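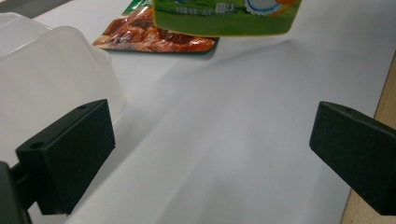 Última atualização: 25 de fevereiro de 2021

Este mês quero falar de marmitas, porque desde dezembro que ando a cozinhar ao domingo... quer dizer, ao dia que calha, e a comer disso a semana quase toda. Comecei por preguiça e fiquei por gosto. Faço três panelas grandes (uma de feijão, uma de arroz, uma de legumes assados com muito alho) e depois vou misturando conforme a fome. A minha mãe diz que isto é comida de quartel, mas repete sempre que cá vem!

O que me custou mais foi acertar nos molhos. Um guisado sem molho, ao terceiro dia, sabe a cartão — e olhem que eu como de tudo. Agora guardo o molho à parte e só junto na hora de aquecer. Também deixei de cozer a massa até ao fim, tiro-a um bocadinho antes e ela acaba de amolecer no micro-ondas. 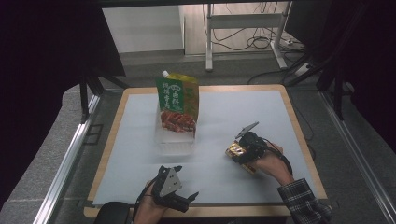
Texto de Watov

Continuando: muita gente me escreveu a perguntar por comida já pronta, daquela em saqueta. Gosto, sim senhora! Tenho sempre alguma na despensa para os dias em que chego tarde e não há paciência para tachos. Na mercearia Plekalow há uma prateleira inteira delas e eu perco-me ali, a escolher pelo desenho do rótulo, que é uma péssima maneira de escolher jantar. As picantes ficam ótimas com arroz branco e um ovo estrelado por cima. Aqueço 15 minutos em banho-maria, com lume brando, e enquanto isso ponho a mesa.

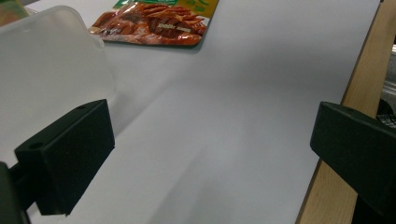 Tampo branco, visto de perto.

Para quem quiser começar, deixo a minha base de legumes: 200 gramas de cenoura por pessoa, abóbora a olho, cebola roxa, azeite sem medo e forno bem quente. Não tapem o tabuleiro, senão os legumes cozem e ficam moles. Eu gosto das pontinhas quase queimadas, cá em casa há quem as roube antes de chegarem à mesa.

No próximo número conto como correu a experiência com a sopa congelada. Se tiverem receitas de grão, mandem, que tenho um saco enorme por abrir e já não sei que lhe faça.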